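Sorting the polo shirts
February
By Corinne Quintanilla

I had put off the shirt drawer since before Christmas. It would only close if I leaned on it, and most of what was in there was polos, which I fold badly. Piqué is thick and springy, and the collar never wants to go where the rest of the shirt goes.

So I emptied the whole thing and went through it one shirt at a time. Two went straight to the rag bag. Four went into the donation box. The mustard-yellow one stays – I wear it more than anything else I own, and the brown button still looks good against that color.

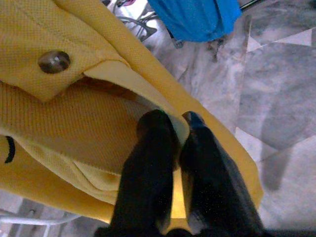

Should you button a polo before you fold it? I button the top one and leave the rest. That keeps the collar standing evenly, and it saves time when you have a pile to get through.

After that I lay the shirt face down, smooth the back with my hand, and bring each side in to the middle. Sleeves go flat along the back. Then I fold it up from the hem in thirds. My old way was in half and half again, and it left a crease right across the chest.

The drawer closes now. I kept nine shirts, and they stand on edge in a single row, with room left for the two that are in the wash. Vojtěch Oravec asked in the comments last time whether I iron mine. I don't – I hang them damp and pull the collar straight.

Sweaters are next, probably at the end of the month.

Recent posts
Clearing out the hall closet
Which hangers I kept
Getting candle wax out of a tablecloth
A better place for the ironing board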